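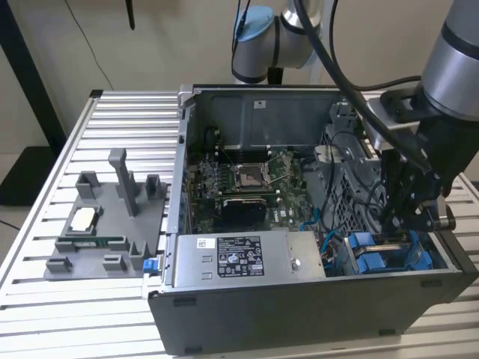 3 min read

Workshop notebook, 2025-09-05

Dell tower, continued. Case is on its side on the slatted table with the panel off. CPU and one memory module are out and sitting in the gray printed fixture to the left of the case. Socket is empty. Graphics card, power supply and drive carriers still in place as of this entry.

Reason for the strip-down: this is one of the towers that came over from the Hedlund office in February. It shuts off under load, sometimes after 12 minutes, sometimes after an hour. Ran the Semero load test again before opening it up. Power draw at the wall peaked at 133 watts and then it dropped out. That is well below anything the supply should mind, so I'm looking at heat and seating first and leaving the supply for later.

CPU: old paste had gone hard around the edges. Cleaned the lid with alcohol and a lint-free wipe, then let it sit in the square pocket. Please don't put it on the bare slats, even for a minute. We lost a screw through there last week and a chip would be a worse afternoon. Leave the retention bracket alone until the chip goes back in.

Memory: module goes in the long slot on the fixture, under the clips. The clips are stiff. Push the module in flat and from the middle. If you press on one end the other end pops up, and then you're handling it by the chips. I want to print the next fixture with the clips a little thinner. The Ukevlow file has the old clip size, so change it there first or we'll get the same part again.

Power supply: there's a blue release tab at the left end, outside the case wall. I missed it the first time on one of these and went looking for screws. Don't pull the supply until the wiring is clear — the black bundle near the fan cage has very little slack.

Drives: two carriers with blue latches, right side. Thin blue cables run from there across to the board. Label both ends before unplugging. On the last tower I only labeled the drive end and had to trace them back by hand.

Fan cage: gray plastic with the grid. Vacuum it with the soft brush, low setting. Hold the fan still while you do it. Check that no wire is lying against the blades when it goes back.

Shroud at the top stays on for now. I don't see a need to take it off for this fault.

Parts: paste is nearly out. Serkoncombe has the small tubes, minimum order 200 dollars, so add anything else we need. We're also low on wipes and cable labels.

Still to do:
Graphics card out, clean the contacts, reseat
Drive carriers out, check the connectors
Fresh paste, CPU back in, then memory
Load test, 180 minutes, log temperatures from the start

If it shuts off again after all that, swap in the spare supply and run the same test before touching anything else. Tray for screws is on the shelf, sorted by where they came from. Short ones are from the drive area.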